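Progress report to Menis, second period
Project: Two-arm box folding by demonstration (Brullen)
Prepared by Jocelyn Aquino, Ramitar
October 2018

Summary

Demonstration recording is on schedule. We have 341 usable episodes of the box-folding task, all driven by remote control with an operator moving both arms at once. The pouring task is complete and was covered in our last report. Total recorded episodes across all tasks now stand at 1726.

Work this period

The folding task was split into 4 stages: pick up the blank, raise the side panels, tuck the flaps and set the box down. Operators are asked to pause briefly between stages so the recordings can be cut cleanly afterward. Two of our operators found the pause awkward at first and a number of early episodes had to be relabelled.

Flap tucking remains the slowest stage. The operator has to hold a panel with one arm while the other comes in from the side, and the view from the fixed camera is often blocked by a wrist. We have moved the wrist view to the larger monitor, and operators say they prefer it — particularly when closing the fingers on a thin edge. We also lowered the maximum arm speed in remote mode, which cut down on overshoot.

We kept a few household items on the table during recording so that the training data has some clutter in the background. Their positions will be changed between batches.

Recording views, folding task

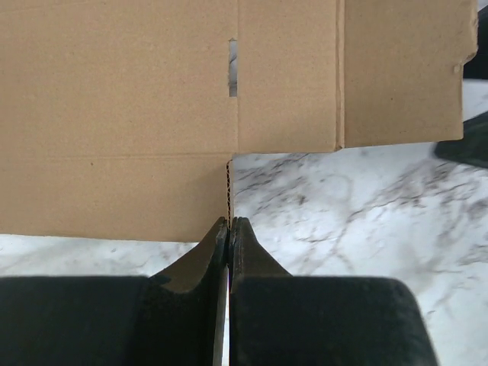
Wrist view, fingers closed on the edge of a panel.

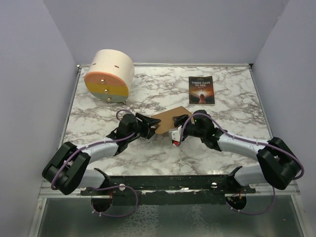
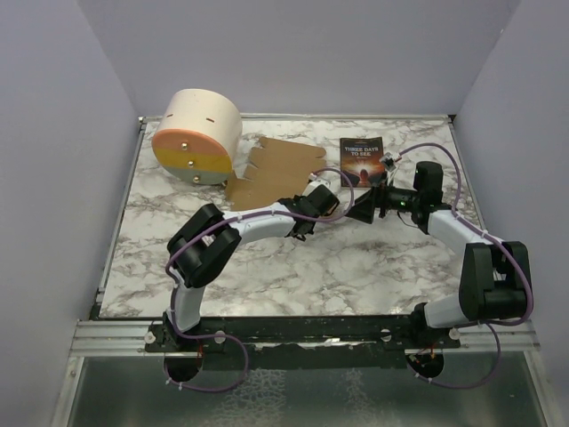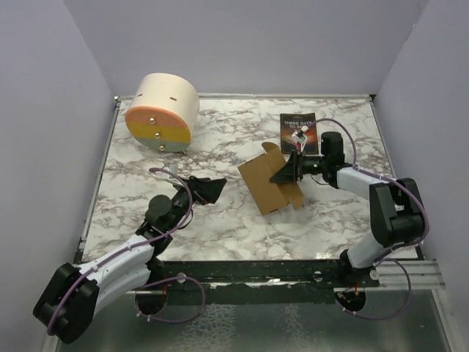 The last three are from the fixed camera.

Issues

Cardboard wears out faster than we budgeted for. Creases soften with repeated folding and the blanks then behave differently from new ones, so each is now retired at the end of a shift. This puts us slightly over on consumables; we expect to cover it from the travel line and are not asking for more funds.

Next period

We will finish the folding set, run the first training pass, and send Menis the results with the raw episode list. Training will be done on the So cluster, where our time has been confirmed. A site visit can be arranged through Jocelyn.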